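Letcombe Laundry Unit - Set-up Guide
Section 4: First Wash and Care Settings

4.1 Before the first load

Read this section in full before connecting the water supply. The unit must stand level on a hard floor, with the transit bolts removed as described in Section 2.

1. Open the supply valve one full turn and check both hose ends for drips.
2. Close the door and press Power. The display shows 105 while the unit tests the drain pump.
3. Run the Rinse program once with the drum empty.

Note: The code 105 clears when the test ends. If it remains for more than 12 minutes, turn off the unit and contact Sikero Service. 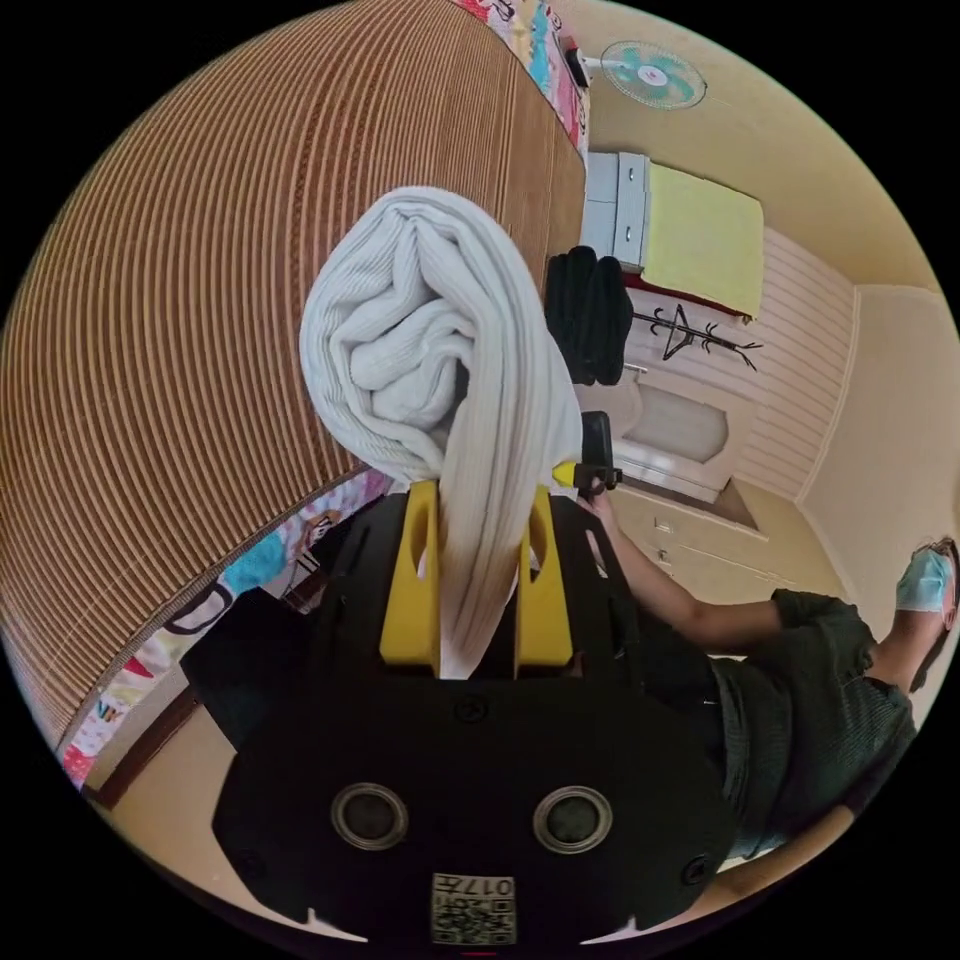
Fabric settings are chosen with the left dial. Cottons may be washed on any setting up to Hot. For mixed loads, select the setting that suits the most delicate item. Ribbed knits, such as the cream-white towel shown, should be washed on Gentle and opened out before loading, as a piece left rolled or twisted into a knot may rinse unevenly. Fasten zippers and empty all pockets.

4.2 Setting the water hardness

1. Dip the Lisik test strip in cold tap water for one second.
2. Compare the strip with the color chart inside the front cover.
3. Hold Rinse and Start together until H appears, then enter the hardness level.
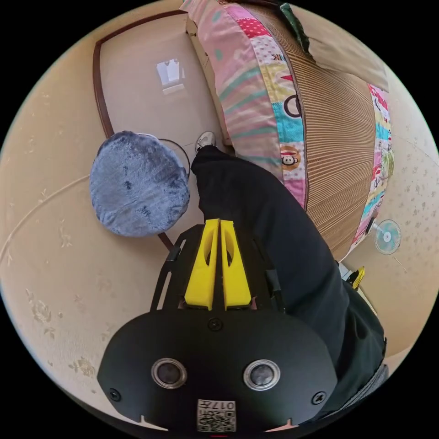

Fig. 4-2. Bedroom floor.

The unit is supplied with the hardness level set to medium. Households moving to a new address should repeat the test before using the unit there.

Caution: Do not add softening salt to the detergent drawer. Damage caused in this way is not covered by the warranty.

4.3 Spin speed

Select 2,000 for sheets and everyday cottons. The 3,000 setting is reserved for the drum drying cycle and cannot be combined with Gentle - the display will flash if this is attempted.
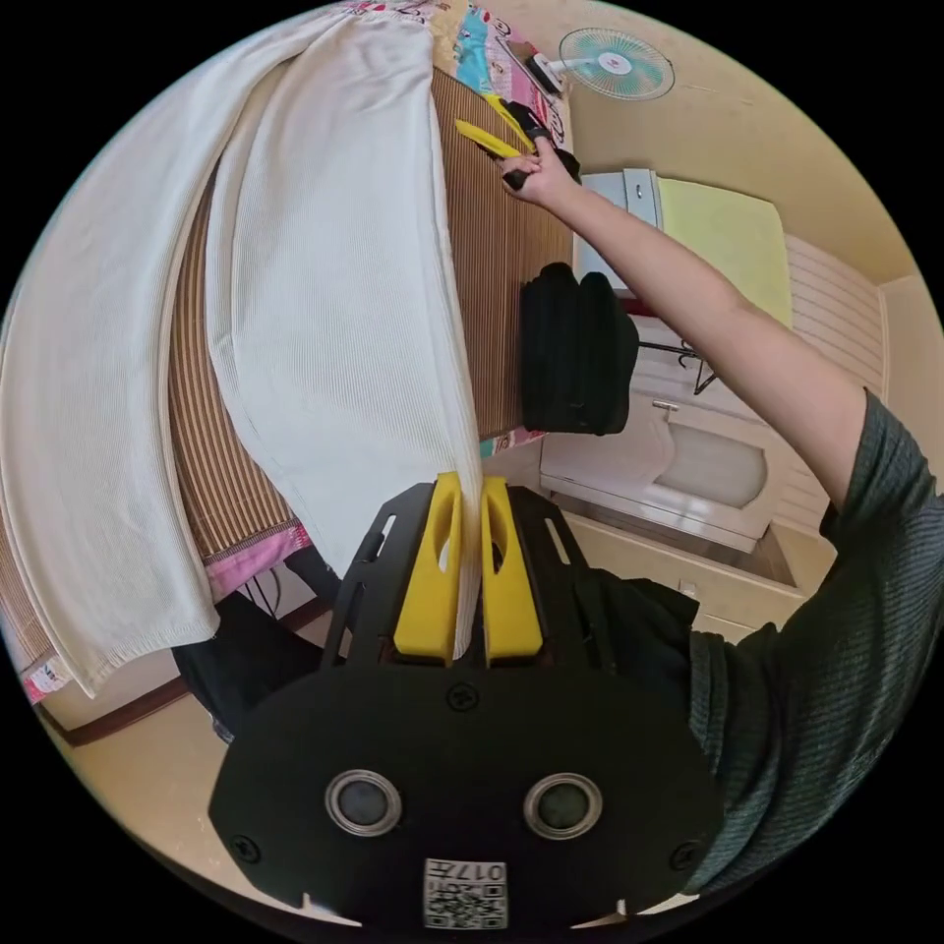 When the cycle ends, wait for the door lock to release. Do not force the handle. Leave the door slightly open between loads and wipe the seal with a dry cloth.

Service inquiries: Moataz Ashour, Shehata Service Desk
Revised August 2020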